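Técnico de Laboratório de Ensaios de Mobiliário (M/F)
Referência: 122/LAB
Local de trabalho: instalações da Garnuvton, com deslocações pontuais a fornecedores
Data de publicação: 2019-03-21

Enquadramento

A Garnuvton presta serviços de ensaio a fabricantes de mobiliário doméstico e escolar. O laboratório avalia mesas, cadeiras, estantes e componentes soltos (tampos, orlas, ferragens) quanto a resistência mecânica, estabilidade e comportamento dos acabamentos. Os relatórios são entregues ao cliente em português ou inglês e servem de base à documentação técnica do produto.

Pretende-se reforçar a equipa de ensaios de superfícies com um técnico a tempo inteiro. O posto fica afeto à linha de tampos, que recebe a maior parte das amostras das gamas Lillolance e Rorumix, e colabora com a linha de assentos nos períodos de maior carga.

Funções a desempenhar

Receção, identificação e registo de amostras, incluindo verificação do estado da embalagem e das dimensões declaradas pelo fabricante.

Acondicionamento dos provetes em câmara climatizada antes do ensaio e registo das condições de temperatura e humidade relativa.

Execução de ensaios de resistência a líquidos frios, calor húmido, calor seco, riscagem e impacto em superfícies pintadas, envernizadas e revestidas.

Execução de ensaios de carga estática vertical e horizontal em mesas montadas, segundo os procedimentos internos em vigor.

Verificação periódica dos equipamentos de medição e preenchimento das respetivas fichas - a calibração externa é da responsabilidade do setor de metrologia.

Elaboração da primeira versão dos relatórios, com tabelas de resultados e registo das não conformidades detetadas.

Arrumação e eliminação de amostras findo o prazo de conservação acordado com o cliente.

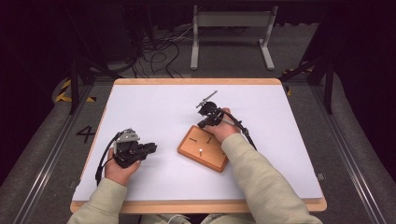
Requisitos obrigatórios

Curso profissional ou técnico superior nas áreas de materiais, madeiras, mecânica, química ou equivalente.

Experiência mínima de 2 anos em laboratório de ensaios, controlo de qualidade ou produção de mobiliário. Estágios curriculares não são contabilizados.

Domínio de folha de cálculo, incluindo fórmulas e tratamento estatístico elementar (média, desvio-padrão, repetibilidade).

Capacidade de leitura de desenho técnico e de normas em língua inglesa.

Aptidão para movimentar manualmente cargas até 20 kg. Acima deste valor é obrigatória a utilização de meios auxiliares.

Carta de condução da categoria B.

Condições preferenciais

Conhecimento de sistemas de gestão de laboratórios acreditados e participação anterior em auditorias, internas ou externas.

Experiência na preparação de superfícies de madeira, nomeadamente lixagem, aplicação de verniz e avaliação visual de defeitos em cabina de luz normalizada.

Utilização do programa de gestão de amostras Toivonen. A ausência deste conhecimento não é fator de exclusão, dado que está prevista formação inicial.

Condições oferecidas

Contrato de trabalho a termo certo, com possibilidade de conversão em contrato sem termo. O período experimental é o previsto na lei.

Remuneração base de acordo com a tabela interna para a categoria de técnico de ensaios, acrescida de subsídio de refeição em cartão. O escalão é fixado em função da experiência comprovada.

Formação inicial de quase 16 dias úteis, repartida entre procedimentos, segurança no manuseamento de solventes e redação de relatórios. Durante este período o técnico não assina resultados.

Horário diurno, com pausa para almoço. Os ensaios de longa duração podem exigir leituras fora do horário normal - nesses casos aplica-se o regime de compensação em vigor na empresa.

Vestuário de trabalho e equipamento de proteção individual fornecidos pela empresa.

Candidatura

Os interessados devem apresentar curriculum vitae atualizado (máximo de duas páginas), cópia do certificado de habilitações e uma breve nota com a descrição dos ensaios que já executaram de forma autónoma. A nota deve indicar o método, o tipo de material e o equipamento utilizado.

Os documentos são submetidos em formato PDF através do formulário de recrutamento da página da Garnuvton, com indicação da referência do anúncio no campo Assunto. Candidaturas sem referência não são encaminhadas para o laboratório.

Processo de seleção

A seleção compreende análise curricular, prova prática e entrevista. A prova prática consiste na avaliação de um provete envernizado, na medição de espessuras com micrómetro e no preenchimento da folha de registo correspondente. Não é permitida a consulta de apontamentos pessoais; os procedimentos necessários são facultados no local.

A entrada em funções está prevista para junho. Os candidatos não selecionados são informados por correio eletrónico e podem solicitar a eliminação dos seus dados a qualquer momento, pelo mesmo formulário.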